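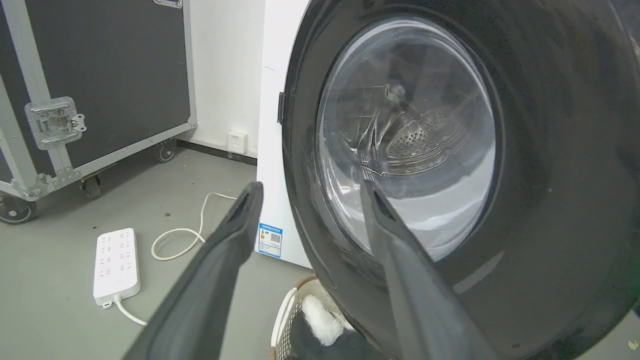
Chapter 2
Planning a Multi-Stop Tour

A tour that visits more than one place takes more planning than a stay in a single town. The planner has to set the order of the stops, the nights at each one, and the way travelers get from one to the next.

Take a trip from Wekbridge to Illow by way of Flenditz. On a map the stops look close together. The road from Flenditz to Illow is 93 miles long, though, and in February the mountain section may close by late afternoon. A planner who allows only a morning for that leg will have a late group — and a missed dinner.

This chapter covers routes first, then lodging. Key terms: leg, layover, gateway town, open-jaw ticket.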